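카몬트 시의회 여당 지도부, 소속 의원들에게 “다리 예산안 반대표 던져 달라”

카몬트 시의회 여당 지도부가 노후 교량과 상수도 정비를 묶은 이른바 ‘자티스 패키지’ 표결을 앞두고 소속 의원들에게 반대표를 주문했다. 패키지를 처음 발의한 쪽도 여당 지도부다. 지도부 관계자는 이 점을 지적받자 “발의할 때의 자티스와 지금의 자티스는 이름만 같다”고 말했다. 이름은 본인들이 붙였다.

자티스 패키지는 시를 가로지르는 자티스강에서 따온 명칭으로, 강 위의 다리 보수와 강변 상수도관 교체, 푸덱 지구의 배수펌프장 증설을 한 건의 조례안에 담았다. 지난 봄 초안이 나왔을 때만 해도 여야가 나란히 서서 기념촬영을 했고, 양쪽 모두 보도자료 제목에 ‘초당적’이라는 단어를 넣었다. 9월 표결을 앞둔 지금 그 단어는 양쪽 보도자료에서 모두 사라졌다.
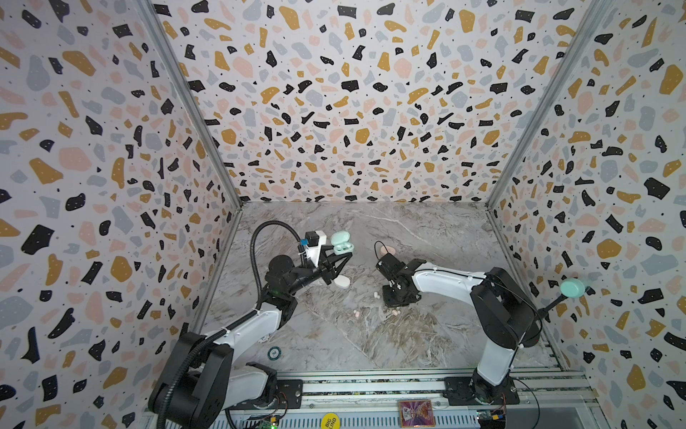 갈등은 푸덱 지구에서 시작됐다. 배수펌프장 증설비를 어디서 가져올지를 두고 여당 안에서부터 말이 갈렸다. 강북 쪽 의원들은 시 일반회계에서 전액을 대자고 하고, 강남 쪽 의원들은 침수 피해를 직접 보는 지구가 일부를 부담해야 한다고 맞선다. 강남 쪽에는 펌프장이 필요 없다. 지대가 높기 때문이다. 한 강북 의원은 비공개 의원총회에서 “물은 위에서 아래로 흐르는데 부담금은 왜 반대로 흐르느냐”고 따졌다고 참석자들이 전했다. 의원총회는 비공개였지만 이 발언은 회의가 끝나기 전에 기자실에 도착했다.

야당은 느긋하다. 야당 원내 관계자는 “우리는 처음부터 찬성이었고 지금도 찬성”이라고 했다. 다만 표결에서 실제로 찬성표를 던질 것이냐는 질문에는 “그건 여당이 먼저 정리하고 나서 논의할 문제”라고 답했다. 여당이 과반을 쥐고도 제 표를 못 모으는 장면을 굳이 앞당겨 끝내 줄 이유가 없다는 계산으로 읽힌다. 야당 의원 일부는 여당이 표결을 미루면 반대 성명을, 강행하면 절차를 문제 삼는 성명을 내기로 하고 두 가지 초안을 모두 써 둔 것으로 알려졌다.

셈법은 복잡하지 않다. 여당에서 4명만 빠지면 패키지는 야당의 도움 없이 통과할 수 없다. 지도부가 반대표를 주문한 마당에 이탈자를 세는 일이 어느 쪽의 이탈을 뜻하는지는 의원들 사이에서도 해석이 엇갈린다. 지도부를 따라 반대하면 당론을 지키는 것이고, 초안대로 찬성하면 당의 공약을 지키는 것이다. 한 초선 의원은 “둘 다 지키려고 기권을 알아보는 중”이라고 말했다.

시민단체 에크우에메는 표결을 미루지 말라며 2903명의 서명을 시의회 민원실에 냈다. 원래 목표는 3000명이었다. 단체 측은 “마감 시간이 오후 6시였는데 민원실이 5시에 문을 닫았다”고 설명했다. 민원실은 동절기 운영시간을 적용했다고 밝혔다. 9월이라는 지적에는 홈페이지 공지를 참고해 달라고 했고, 홈페이지 공지에는 민원실로 문의하라고 되어 있다. 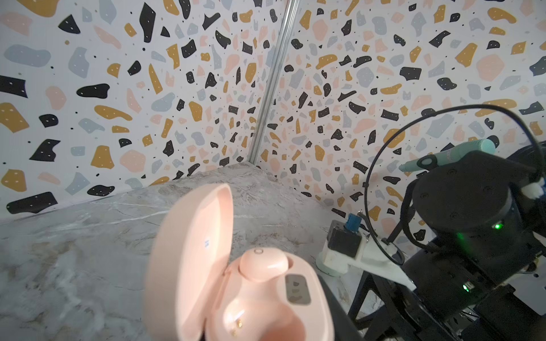
대리석 무늬 바닥 위에 열려 있는 연분홍색 이어폰 충전 케이스.

시장실은 조심스럽다. 시장은 패키지에 서명할 의향이 있다고 여러 차례 밝혔으나, 어느 판본에 서명하겠다는 것인지는 밝히지 않았다. 현재 시의회에 올라 있는 판본은 원안과 수정안, 수정안에 대한 재수정안이며, 재수정안은 내용상 원안과 거의 같다. 시장실 대변인실은 “시의회의 논의를 존중한다”는 입장문을 냈다. 지난 봄에 낸 입장문과 토씨까지 같다. 담당 부서는 입장에 변화가 없으니 문장도 바꿀 필요가 없었다고 했다.

그사이 다리는 그대로 서 있다. 자티스강의 구교는 지난해 점검에서 화물차 통행 제한 권고를 받았고, 시는 입구에 안내판을 세웠다. 안내판이 가로수에 가려 잘 보이지 않는다는 민원이 들어오자 시는 가로수를 자르는 대신 가로수가 안내판을 가린다는 내용의 작은 안내판을 하나 더 세웠다. 구교 보수는 패키지에서 여야 누구도 반대하지 않는 유일한 항목이다. 그래서 따로 떼어 먼저 처리하자는 제안도 나왔지만 양쪽 지도부가 모두 거절했다. 반대가 없는 항목이 빠지면 나머지를 통과시킬 명분이 없어진다는 이유다.

분리 처리에 가장 크게 반발한 곳은 푸덱 지구 주민들이다. 주민대표회의는 다리만 먼저 고치면 펌프장은 다음 선거 때나 다시 보게 될 것이라고 주장한다. 근거가 없는 말은 아니다. 푸덱 펌프장 증설은 지난 세 번의 지방선거에서 여야 공약집에 빠짐없이 실렸고, 그중 한 번은 조감도까지 같았다. 여야 양쪽 모두 같은 업체에서 도안을 받았다고 해명했다.

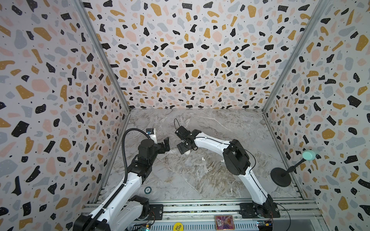 카몬트 시정팀 기자 | 입력 오후 4시 | 댓글 80

표결을 언제 할지도 아직 정해지지 않았다. 의장은 예정대로 이달 안에 본회의에 올리겠다고 했으나, 통과될 표가 확인되지 않으면 올리지 않을 수 있다고 덧붙였다. 의장은 여당 소속이며, 소속 정당의 지도부로부터 반대표를 던져 달라는 문자를 받은 의원 중 한 명이기도 하다. 의장실은 문자를 받은 사실은 인정하면서도 “단체문자였다”고 강조했다.

시 재정국은 표결이 다음 달로 넘어갈 경우 공사 입찰 공고를 다시 내야 한다고 밝혔다. 공고문 작성에 드는 비용은 패키지 예산에 포함돼 있어, 패키지가 통과되기 전에는 집행할 수 없다. 재정국은 이 문제를 풀기 위한 별도의 조례안을 준비하고 있으며 해당 조례안도 같은 본회의에 올릴 계획이다. 상임위 배정은 끝났고, 심사 순서는 자티스 패키지 다음이다.

여당 지도부는 이번 주 의원총회를 한 차례 더 연다. 안건은 반대표 주문을 당론으로 정할지 여부다. 당론으로 정하려면 표결이 필요한데, 그 표결에 필요한 표를 확보했느냐는 질문에 지도부 관계자는 “세고 있다”고 답했다. 회의는 이번에도 비공개로 열린다.

야당도 같은 시간에 의원총회를 소집했다. 애초 오전에 열 예정이었으나 여당 일정이 알려진 뒤 오후로 옮겼다. 시의회 청사에는 의원총회를 열 만한 대회의실이 하나뿐이다. 의회 사무국은 양쪽에 시간 조정을 요청했고, 양쪽은 상대가 먼저 조정하면 검토하겠다고 회신했다. 사무국은 대회의실 가운데에 칸막이를 설치하는 방안을 알아보고 있으나, 방음이 되는 칸막이는 예산 심의 대상이라고 전했다.

에크우에메는 두 의원총회가 열리는 동안 청사 앞에서 서명을 계속 받을 예정이다. 모자란 서명을 채워 다시 제출하겠다고 했으며, 민원실 마감 시간은 이번에는 전화로 확인해 두었다고 밝혔다.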